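Ratgeber > Haushalt > Aufbewahrung > Kunststoffboxen reinigen

Graue Kunststoffboxen gründlich reinigen

Lagerboxen aus Kunststoff halten viele Jahre, wenn man sie ab und zu richtig sauber macht. Meist werden sie nur ausgekippt und wieder gefüllt. Mit der Zeit setzt sich dann Staub in den Ecken fest, Klebereste von alten Etiketten werden schwarz, und in Boxen aus dem Keller hängt ein muffiger Geruch. Der beste Zeitpunkt ist der März, bevor die Gartensachen wieder herauskommen.

Was man braucht

Warmes Wasser, Spülmittel, eine weiche Bürste, eine alte Zahnbürste, Natron, Speiseöl und zwei Baumwolltücher. Scheuermilch und Stahlwolle bleiben im Schrank.

Schritt 1: Trocken vorreinigen

Die Box ausleeren, umdrehen und auf den Boden klopfen. Krümel und Sand mit der trockenen Bürste aus den Ecken holen. Wer gleich mit Wasser anfängt, verteilt den Sand und reibt ihn beim Wischen in die Oberfläche.

Schritt 2: Etiketten lösen

Papieretiketten mit Spülwasser einweichen und nach 9 Minuten abziehen. Den Kleber mit etwas Speiseöl einreiben, kurz warten und mit dem Tuch abrollen. Danach muss das Öl mit Spülmittel wieder herunter, sonst hält das nächste Etikett nicht.

Schritt 3: Auswaschen

Fünf Liter warmes Wasser mit einem Spritzer Spülmittel einfüllen. Zuerst die Wände von oben nach unten bürsten, dann den Boden. Für die Kante zwischen Wand und Boden die Zahnbürste nehmen.
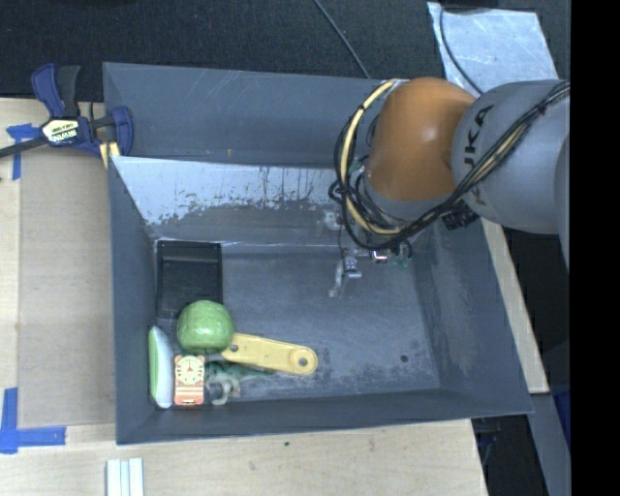
Bei Geruch vier Esslöffel Natron mit wenig Wasser zu einem Brei verrühren, auftragen und über Nacht stehen lassen. Am Morgen gründlich ausspülen. Essig geht auch, aber nicht zusammen mit Natron, weil sich beide gegenseitig aufheben.

Schritt 4: Kratzer und matte Stellen

Kratzer lassen sich nicht wegputzen. Helle Schleifspuren kann man mit einem Kunststoffpflegemittel etwas abmildern, für Boxen im Keller lohnt sich das kaum. Wichtiger ist, ob das Material noch fest ist. Blättert es ab oder hat es Risse, gehören keine Lebensmittel mehr hinein.

Schritt 5: Trocknen

Die Box schräg an eine Wand lehnen, die Öffnung nach unten. Nicht in die pralle Sonne stellen, denn viele Kunststoffe werden davon spröde. Erst stapeln, wenn auch der Rand trocken ist – dort hält sich das Wasser am längsten.

2704 Mal geteilt | 5 Kommentare

Weitere Beiträge
Etiketten, die im Keller halten
Kellerregal ausrichten in 4 Schritten
Gartengeräte im Frühjahr pflegen
Stockflecken auf Stoff entfernen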